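3.2 Collection of Demonstrations

Indari Technical Papers, September
Print this page | E-mail this page

Demonstrations for the rack-handling task were gathered at the Civwood laboratory by 10 operators, each of whom had completed a short practice period on the Amano control station. Every operator worked in sessions of 60 minutes, with 2 breaks. A single demonstration covers the handling of one capped test tube at the rack, and the tubes already standing in it are treated as obstacles. Figure 4 gives a view of the workspace.

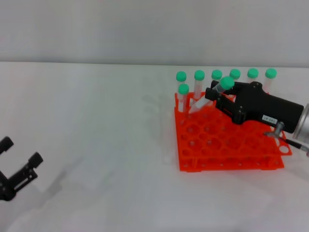
Figure 4. Tube handling at the orange rack, with one tube held at a tilt in the right gripper.

Starting layouts were varied between demonstrations - both the position of the rack on the table and the choice of occupied holes - so that the policy would not come to rely on one fixed arrangement. Operators were asked to work at their own pace and to correct small errors when they occurred. Demonstrations containing such corrections were kept in the training set. Those in which a tube was dropped were stored separately and were used only to train the failure detector described in Section 4.

Related items
Ideo: A Shared Format for Two-Arm Recordings
Labeling Failed Grasps in the Civwood Data
Operator Training on the Amano Station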